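Leire Requena
Housing and Property Studies, second-year project
16 May 2025

# What does "deceptively spacious" cost? Wording in property listings on the Mosmont estate

## Why I picked this

My parents moved house in December, and for three months our kitchen conversation was conducted entirely in estate agent. A cupboard was "useful storage". A smell was "scope to modernise". By the time they exchanged contracts I had a folder of saved listings and a grudge, and my tutor said that was enough for a project.

The question was a narrow one. Do listings that use more flattering words stay on the market for less time than plain ones, when the houses are much the same? Mosmont was a good place to ask. It was put up in one go by one builder, to 4 house types, so a good deal of the variation between homes is down to what people have done to their bathrooms.

## Where the listings came from

I used 300 archived listings for houses on the estate, from the 2 agents who handle most of the sales there, Owino and Jerkden. Both let me look through their old files on the condition that I didn't print any house numbers. Owino keeps its files in date order. Jerkden keeps its files in a way that makes sense to Jerkden.

For each listing I noted the house type, the asking price, the days between going live and an offer being accepted, and the full text. Flats above the shops were left out, and so were auction lots, whose descriptions tend to be short and frightening.

## Scoring the words

I made a list of words and phrases that praise a house without telling you anything you could check with a tape measure. "Stunning", "sought-after", "must be seen" and "benefits from" all went in. ("Benefits from a front door" is a real one.) "South-facing" stayed out, as a compass can settle it. Each listing then got a score for how many of these it used per hundred words, and I sorted them into plain, middling and gushing.

"Spacious" gave me trouble. I counted it unless a room size was given straight after it, which felt fair at the time and caused a week of re-reading.

I did all the scoring myself. A second reader would have been better, and my flatmate agreed to be one until she saw the folder.

## What I found

Gushing listings did not sell faster. Among three-bedroom semis, the most common type, the plain ones had a slight edge, though it was small enough that I wouldn't want to defend it in front of a statistician. For the detached houses I could see no pattern at all.

Price did far more of the work. Houses that went on at or near what a neighbour had recently fetched tended to go quickly, whatever was said about them. Those that started high sat there, and their descriptions grew. One Jerkden listing was rewritten each time the price dropped, and by its last version the utility room had become "a versatile hub".

I also looked at whether listings mentioned the dining area. Most did, usually as "ideal for entertaining", including one house where the table would have had to go in sideways. Agents at both firms told me that a laid table helps buyers picture themselves living there – nobody could say how they knew, and the files don't record it, so I have left it out of the results.
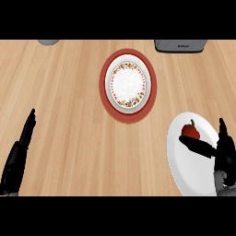 ## Problems with the method

The biggest one is that I had no measure of condition. A house with a new kitchen and a house with a 1980s one could share a type, a price band and a score. Photographs would have helped, but the older files had lost theirs.

Days to offer is also a slippery figure. Owino starts the clock when the listing goes live, while Jerkden seems to start it when the board goes up, and boards on Mosmont go up when the man with the van is free. I left the two sets of dates as they were and compared within each agent where I could.

Lastly, I had hoped to repeat the exercise on the Povudum estate across the ring road, which has 800 homes and a livelier market. The agent there didn't reply to my first email, and replied to my second with a valuation offer.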